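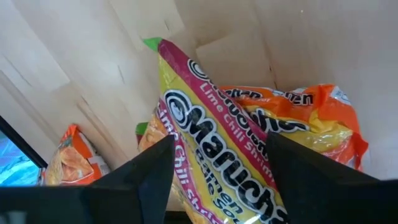
Packet sorting, two-arm bench
Dec 3, 2021 - posted by the bench 2 log
Search the notebook Go

Where things stand: the arms move, the grippers close, and I still don't believe the claim on the whiteboard that this is "basically done." It was basically done in July too.

The job for anyone catching up. Ramen packets lie loose on the butcher block, bins stand in the middle, arms put packets in bins. The Trasdale folks picked it as a first task for the shared shop because it's cheap and nothing breaks. I said then that shiny crinkled plastic was a bad place to start, and I haven't changed my mind.

What bugs me most is the wrist view. Get in close to a Lime Chili Shrimp packet and the glare eats part of the wrapper, the print bends around every fold, and a packet lying behind another gives you half a word and a lot of creases. The Hillent detector does fine on the clean pictures we fed it, where each bag was flat and alone. I want to see its score on a pile before I hear any more percentages. One number went around the shop chat last week, 204 good picks, with no word on how many tries. That isn't a result.

Grip notes. The fingers are pointed and rigid. If they come in square to the long side they pinch the noodle brick and hold. If they come in at a corner they get wrapper only, and the packet swings. Closing force is set at 24 in the config, no units given, and I can't find who chose it. Tried a bit lower and dropped more. Tried a bit higher and heard the noodles crunch, so it went back to 24. Somebody should put a scale under this and measure.

Left arm homing offset came up as 1885 after power-up, and then 2423 after a restart with nothing touched. The Aebischer driver notes call this normal for the joint and say it's corrected on the first move. Maybe. I'd like to see the correction in the log before I trust it near the bins. For now: home it twice, compare, and keep your hand by the stop.

Layout. The bins sit in reach of both arms, and that sounded smart on paper. In practice it means both grippers want the same patch of air over the middle. We have a software rule that makes one wait, and the rule is one line long.

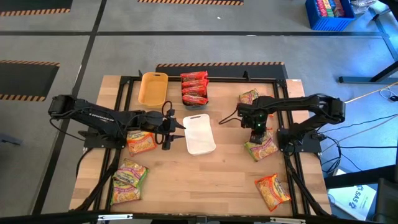 So I'd give each arm its own side and a handoff spot at the front, where the table is clear anyway. The objection is that a handoff is harder than a plain drop. True, but we'd learn the timing there, and a missed handoff costs us a packet of noodles. Two wrists meeting over a bin costs us a gearbox, and Venton quoted roughly six weeks on those.

Also the bins are light. Push a packet against a rim and I'd expect the bin to scoot, and then every saved drop point is wrong. Double-sided tape on the bottoms, or a strip of wood screwed down as a fence. I vote fence. Tape was the answer on the last build and we were scraping it off for days.

Lighting: same complaint as ever. The overheads land right on the wrappers. I'd try a sheet of diffuser before anyone rewrites the vision code again.
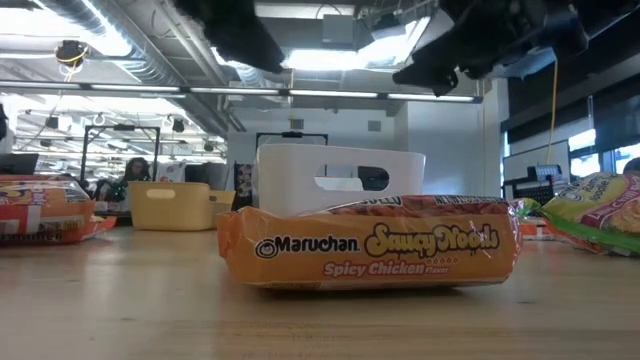

Spicy Chicken packet in front of the white bin, gripper overhead.

To do before the next run:
- log both homing values, every start
- write down tries as well as good picks
- fence for the bins (scrap rack has a strip of maple, I think)
- one hour with packets overlapping, no tidying between picks
- find out what 24 means

I'll sign off on the single-packet case if the counts hold up with the overlapping ones mixed in. Until then the whiteboard should say "in progress," and I've changed it.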